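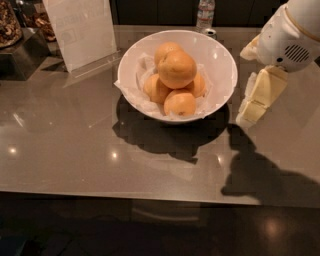

Soon-im Lim told me that the trick with oranges is to stop thinking about oranges. Think about the one you want, she said, and then about what the others are going to do when it leaves.

I'd been at Drerum for maybe twenty minutes at that point and I had already dropped two. (One went under a cabinet. I'm told it was retrieved.) I had come to write a piece about the people who teach robots to do chores, and I figured I'd stand politely in a corner with my notebook. Instead I got handed the controls before I'd finished my coffee, which, if you're ever thinking of visiting, is apparently how they greet everybody!

So, how it works. You move your own hand, and the robot's hand moves along with it, or tries to. Every time you pick something up and put it somewhere else, the whole thing gets saved: what the cameras saw, how the fingers closed, where the wrist went. They call that an episode. Pile up enough episodes and you feed them to a learning system, and with luck the system starts picking up oranges on its own. Everyone there says "with luck" a lot.

The target for fruit out of a bowl was 300 good episodes. Good is the important word. A good one starts with the arm hanging off to the side, clear of the fruit, and ends with the orange sitting still on the counter. No nudging the bowl along, no squeezing like you're testing it at the store. My first good one took me most of an hour, and I did a little dance, and then I found out that the dance had been recorded too, at least the part my arm did. Soon-im trimmed it off the end.

She's been at this since April and she's fast. Watching her, I noticed she hardly ever goes straight down. She comes in from the right with the fingers spread, stops over the pile for a beat, and picks her side. The top orange is easy. The ones underneath are where it gets interesting, especially with tissue paper in the bowl, because soft fingers are perfectly happy to grab a fistful of paper and bring that along for the ride. I asked why they didn't just take the paper out and make life simpler. She looked at me as if I'd suggested taking the oranges out. People put paper in fruit bowls, she said, so it stays in.

That goes for the rest of the counter as well. There are snacks in jars, a water bottle, a little sign in an acrylic holder, and none of it gets cleared away between runs. The counter is polished enough to bounce light back at you, and the arm throws a big dark hand of a shadow across it that I kept catching out of the corner of my eye. An earlier set, gathered on a matte table at a place they call Urnside, went beautifully until they tried the trained system on anything shiny. It reached for reflections. It was, Soon-im says, very confident about it.

The Urnside set had 667 episodes in it, and they still use them, mixed in with the new ones. Whether that helps is a running argument. A guy from Sarelik, the company that handles the labeling, thinks the old ones should be thrown out. Soon-im thinks that's a waste of a lot of somebody's afternoons, and a fair number of those afternoons were hers.

What surprised me most was how much they like mistakes, as long as they're the right kind. If you fumble an orange and then recover it, that's gold, and it gets its own tag. If you fumble and give up, it goes in the trash. They had 113 recoveries when I visited and wanted plenty more, but you're not allowed to fumble on purpose. It looks fake, apparently. The fingers slow down just before the slip, the way a bad actor looks at the floor before fainting. I tried one anyway and got caught right away.

By the middle of the afternoon my shoulder was sore and I had developed opinions about orange placement. I wanted the stem end facing up. I wanted the biggest one moved to the back. Soon-im rearranged the pile between episodes and never once gave me what I wanted, and she hummed while she did it.

Next they're moving on to Bielecka, their name for the cutlery drawer tasks, and she's dreading the teaspoons. I asked if I could come back for that. She said sure, and to bring a wrist brace.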